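October 6, 2023
Dye bench, notebook 4

Second round on the walnut hull bath. Larysa Vakulenko brought in the hulls she has had drying since April, and I weighed out 400 g of them last night and left them soaking in rainwater. By this morning the liquid was nearly black. Strained it twice through the old curtain cloth. The first pass clogged and I had to scrape it.

Yarn is the Rillen two-ply, undyed, 235 g in five skeins. Scoured yesterday with the usual soap, rinsed three times. Skeins 1 to 3 have no mordant. Skeins 4 and 5 had alum from the jar marked Sasorel, which is nearly used up. Somebody please reorder.
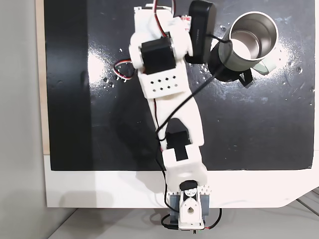
Bath went on at 9:40. Brought it up slowly to 87 C and held it there for an hour. The dial thermometer reads two degrees low against the glass one, so I went by the glass one. Last time I let it boil, and the brown came out flat and the wool felt harsh. Stirred every ten minutes, lifting from the bottom.

Pulled skein 1 at twenty minutes: light tan, a bit pink. Skein 2 at forty: closer to a tea color. Skein 3 stayed for the full hour along with the two alum skeins. While wet, 3 and 4 looked the same to me. Keir Swanson thought 4 was yellower. We'll compare by the window once they are dry.

The Bornosik sample card we were trying to match is darker than anything from today. I doubt one bath gets there. Options are a longer soak overnight in the cooling pot or a dip in iron water at the end. I would try the overnight soak first, as iron made the April batch brittle after a few months.

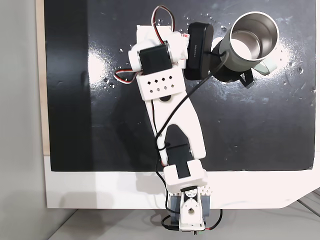 Skein 5 went back in the pot at noon with the heat off. Lid on, leave it alone until Monday. Ties on that one are cotton and a little tight, so there may be pale bands where they sit. Should have loosened them before the scour.

Hull sludge is in the lidded bucket. Alemayehu's notes say a second bath from the same hulls gives a usable gray-brown, so don't dump it yet.

To do: label the dry skeins, check skein 5, wash the strainer cloth.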